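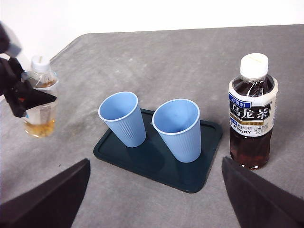 Two cups, one tray, one bottle of oolong. Tea table, February.

Starting a thread on the tea corner because a few people asked what I ended up doing with the wall beside the back door. It's a small job and it cost very little, so don't expect much.

1/ Background. We moved from Skunbridge to Brindville last winter and the kitchen here is half the size of the old one. The kettle, toaster and bread bin take up the whole bench. Anyone wanting a drink had to shift something first.

2/ There was a bare bit of white wall in the next room with nothing against it. I measured it at 1,118 mm between the door trim and the corner. The table from my old sewing room is narrower than that, so it went in without any cutting.

3/ The table top has old glue marks and a burn from an iron. I didn't want to sand it. I put a grey felt-type cloth over it instead and pushed the whole thing back to the wall.

4/ The cloth was an offcut. Cheap, and it stops things clinking when you put them down. The downside is that it shows every smudge. There are a few darker patches near the tray already. I've decided to live with them until the next wash.

5/ Someone is going to ask about washing it. Cold water, a bit of wool wash, lie it flat on a towel. Mine shrank a little the first time but not enough to matter. It still wrinkles. I don't iron it.

6/ The tray is the part I'm happiest with. Plastic, rounded corners, raised rim all the way around. The colour is a very dark green that looks teal in some light. It was in a box of odds and ends at the Prosora op shop and I paid 50 cents for it.

7/ I had been looking at timber trays before that. Nice, but they mark if you leave a wet cup on them overnight, and somebody in this house always leaves a wet cup overnight. Plastic goes in the sink with the dishes.

8/ The rim matters more than I thought it would. On the old bench a spill went straight under the toaster. With the tray it stays put and you tip it out.

9/ Cups. Light blue plastic, fine ribs down the outside, white rolled edge at the top. They're wider at the rim than the base so they stack, but I leave them standing side by side. We only ever use two.

10/ The ribs are good to hold. A smooth plastic cup slides in your hand when it's been filled from the fridge. These don't.

11/ I only use them for cold drinks. Hot tea still gets made in the kitchen in a proper mug. I wouldn't pour boiling water into a cup unless I knew what kind of plastic it was, and mine came with no markings I could find.

12/ Now the tea. Bottled oolong, the kind with the white screw cap. I started buying it on the drive between the two houses when we were moving and never stopped.

13/ I know it's cheaper to brew your own. I've done it. Loose leaf in a jug, cold water, in the fridge overnight, strain in the morning. It tastes better too. But I forget to make it, and then at three in the afternoon there's nothing there.

14/ So I do both. A jug when I remember, a bottle when I don't. The bottle stands on the cloth beside the tray and the tray is kept for the cups. With the bottle on there too it gets crowded and you knock a cup over reaching for it.

15/ A reply asks about the height of the table. Floor to top is 749 mm. That's fine for pouring standing up and also fine from a chair, which was luck more than planning.

16/ Another one asks why I don't put up a shelf. I rent. The lease says no holes, and I'm not arguing with it over a cup shelf.

17/ Things I tried on the table and took off again. A plant (dropped leaves in the cups). A sugar bowl (ants, within two days). A lamp, which was fine but the cord ran across the doorway and I tripped on it.

18/ I also had four cups out to begin with. All that happened was four dirty cups. The other two are in the cupboard and come out for visitors.

19/ Daily routine, for the person who wanted it. Cups get rinsed after dinner and dried with a tea towel. Tray gets wiped. Cups go back on the tray the right way up. My mother kept hers upside down, but then the rims sit on whatever's on the tray and the inside stays damp.

20/ Once a week I take everything off and shake the cloth out over the back step. Felt holds crumbs like you wouldn't believe. A lint roller does the rest.

21/ Tóth, the hardware place on the main street, has cloth like mine by the metre if you're local. Ask for the grey felt out the back near the carpet offcuts. Take your measurements with you, as they don't do returns on cut pieces.

22/ If I did it again I'd get a darker grey. I'd also cut the cloth a bit bigger so it tucked down behind the table. Otherwise I'm leaving it alone.

23/ Empties go in the crate by the back door for the recycling. I'm at 82 bottles since we moved, so maybe I should set a reminder for the jug.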